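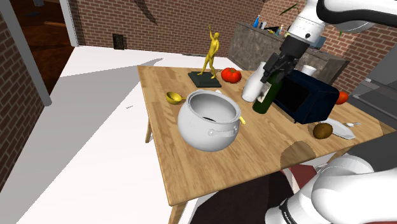

How do you decide when a robot is ready to pick things up around people?

By writing down what "ready" means before the first trial, and then sticking to it. That is Leonie Sheehan's answer, and she gives it before I have my notebook open. She leads the practice group at Zenholm, where a small team writes the house rules for household arms, and she has plenty more to say once she gets going.

"People love the demo," she says. "I love the demo! I still grin when an arm gets hold of something awkward. But a demo is one go on a good day, and a rule has to cover the bad afternoon as well."

The rules live in a document called Cultum, now in its second edition. It started as a list taped to a monitor. The current version has 185 entries, and Sheehan can quote a worrying number of them by heart. Her favorite says that every task must have a written stop condition, in words a visitor could follow.

"We had tasks where the stop condition was 'when it looks wrong.' Looks wrong to who? I've watched two people stare at the same run, and one reached for the button while the other was happily eating a sandwich."

Simulation gets a long chapter to itself. Each new task is run 100 times in a simulated home before it goes anywhere near a real one, and the objects are moved between runs. The step she fought hardest for comes after that: someone who didn't write the task has to go back through 20 of those runs, picked at random, and sign for what they saw.

"Signing changes how you watch," she says. "You slow down. You start asking why the grip went on at that angle, and whether you'd be comfortable if the thing were full."

She is quick to add that a simulator makes its own promises about friction and weight, and that those promises need checking. Cultum asks teams to list every value they guessed. Hoani, the group's planning tool, keeps the list next to the results so the two can't drift apart. 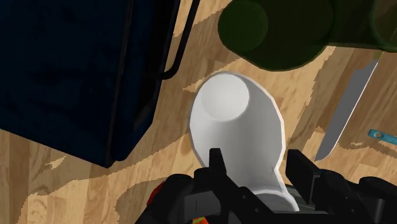 "And then there's clutter," she goes on, leaning in. "I could talk about clutter all day. A lot of the older test plans had a single object on a bare surface, with a mile of space on every side. Who lives like that? My kitchen doesn't look like that at seven in the morning, I can tell you."

So the second edition asks for crowded layouts from the start. Anything sharp or breakable within reach has to be named in the plan, along with how much room the arm must leave it. Teams grumbled at first. Then a group working on Teltus, a tidying project, sent in a page of layouts much nastier than the ones in the book, and Sheehan put them straight into the appendix.

"That made my month. November is usually all budget meetings."

What does she tell teams just starting out? Keep the rules short enough to read standing up, she says, and put a date on each one. If a rule hasn't stopped or changed anything in 2 years, bring it to the review and argue about it. Some survive. The one on cable routing has been up for removal twice and she defends it every time.

Failed runs stay in the record too, with the same level of detail as the good ones. New people sometimes want to clean those out before a review, and she makes a point of opening the meeting with a failure of her own. The last one was a speed limit she had typed into the wrong column.

"Everyone had a good laugh, and then three people told me about theirs," she says. "We got two new entries out of that meeting, and I think they're some of the best in the book."

Work on the third edition starts with a chapter on handing objects to people. She already has a draft of the first page, and she wants to read it to me.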